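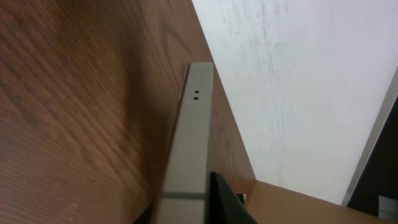
31 March 2018, end of the first arms week

My feet are up, the tea is made, and I don't have to see another phone until Monday. I was going to write every evening this week and I wrote on none of them, so it all goes in today.

So, the arms. We've been hearing about them since November, when Mustico sent around that email with the word "journey" in it, and everybody in Returns decided privately that they'd be out of a job by spring. I did too. I even updated my résumé (a horrible evening, I had to look up what year I left Dvořáček, and then I sat there feeling sorry for myself over the bakery and the five a.m. starts, as if I'd ever go back to that). And then the winter went by and there was just a table, and then there was a table with cables on it, and on Monday morning there were two arms on the table and Tala Smadi was standing next to them looking like she'd been handed somebody's baby.

Tala got picked to teach them. We all assumed it'd be one of the engineers from upstairs, but no, they wanted a person who has spent years turning phones over for a living. Which makes sense when you think about what we do all day. A phone comes back, you pick it up, look at the front, flip it, look at the back, look along the edges, say what's wrong with it and put it in the right tray. I do it without thinking. I do it with my own phone at dinner and my sister kicks me. But try explaining to a machine how you flip a phone! You pass it from one hand to the other and somewhere in the middle both hands have it and then only one does, and I couldn't tell you when that happens or what my thumb is up to.

That middle bit is the whole problem, it seems. Tala has been at it all week. Left arm takes the phone, right arm comes over, left arm is supposed to let go once the right one has it. Monday they were using an old dead Galaxy out of the scrap drawer, and I walked by with my coffee and stayed much longer than I should have.

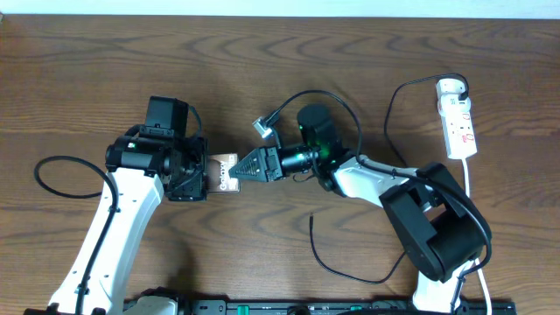 Left arm with the Galaxy, right arm almost there.

I'll admit I wanted it to drop the thing. I'm not proud of that. It did drop it, a lot, and the first few times there was a sort of cheer from the benches, and then by Tuesday afternoon people had stopped cheering and started giving advice. "It's coming in too low." "Tell it to wait." Everyone in Returns has an opinion about how to hold a phone, who knew. Old habits I'd never noticed came out too. I pinch by the corners, Tala holds flat across the back, and the night people apparently all do it some third way that leaves prints on the camera glass, and we've been blaming the customers for those prints for years.

The other thing I noticed is how much the arms look like they're being careful. They aren't, I know that, they're going slow since slow is what she set. But there was a point on Wednesday when they had the phone between them and neither one moved and I caught myself holding my breath.

Wednesday was also the meeting. The backlog is 3774 phones, which is a number I wish they'd kept to themselves, and 1050 of those came in from the Skoma shops in one go when they closed out their trade-in thing. The plan is that the arms do the flip and the first look, and Flerar (that's the new grading program, it's supposed to spot cracks and scratches from the pictures) makes the first guess, and then one of us says yes or no. So we'd be checking instead of handling. The manager said this as if it was a present. And for my wrists it might be! I've had the brace on since Christmas. Eight hours of picking up and turning over does something to you, and if I could sit and look at a screen for part of the shift and not feel it all the way up to my elbow at bedtime I'd take that tomorrow.

But then somebody asked what happens to the night crew, and there was a pause I didn't like. There are only three of them. The answer was that "no decisions have been made," and I've worked enough places to know that a decision that hasn't been made usually has a date next to it somewhere. I ate lunch with one of them on Thursday, she'd come in early for a form, and she wasn't even angry, she just wanted to know if the arms would run at night with the lights off. I said I didn't think so. I don't know, though. I said it to be nice.

I've been going back and forth on it ever since. I like my job more than I let on. I like the phones with stickers on them and the ones where somebody has written their name inside the case, and I like guessing what sort of person cracks a screen in just that one corner. If Flerar does the first look, do I still get to do that? Tala says I'll get the weird ones, the ones it isn't sure about, and those are the best ones anyway. She could be right. She could also be saying it to be nice.

Friday she let me have a go. There's less to it than I'd expected and also much more. You aren't really steering, you're showing, and you have to do the same dull movement over and over and do it well each time, and my first ones were awful. I was rushing.

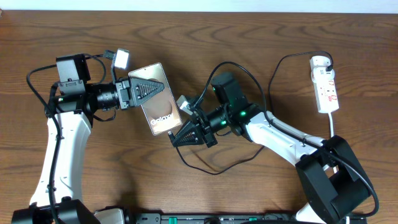

Tala told me to stop watching the phone and watch the fingertips, where they touch it, and after that I got better. Bringing the right one in from underneath felt wrong to me at first because my own hand would go over the top, but a gripper isn't a hand and I need to stop expecting it to be one. It hasn't got a palm to catch anything with. By the end of the afternoon I had a run of decent ones and I was ridiculously pleased, I went and told people at the benches who were trying to work.

And then on the bus I thought, well, I've just spent an afternoon teaching it to do my job, and I had a lovely time.

I asked for two more afternoons next week. They said yes to one of them. There's extra pay for it too, not much, and Tala says to get that part in an email, so I need to write to the office on Monday before I forget. I also want to ask in that same email about the night crew, whether they can train on it as well. It'd be stupid not to use them, they've got the fastest hands in the building, fingerprints or no fingerprints.

Other business: the brace needs washing, my sister's coming at six and I've got nothing in but eggs, and I left my good umbrella at work, under the bench by the window.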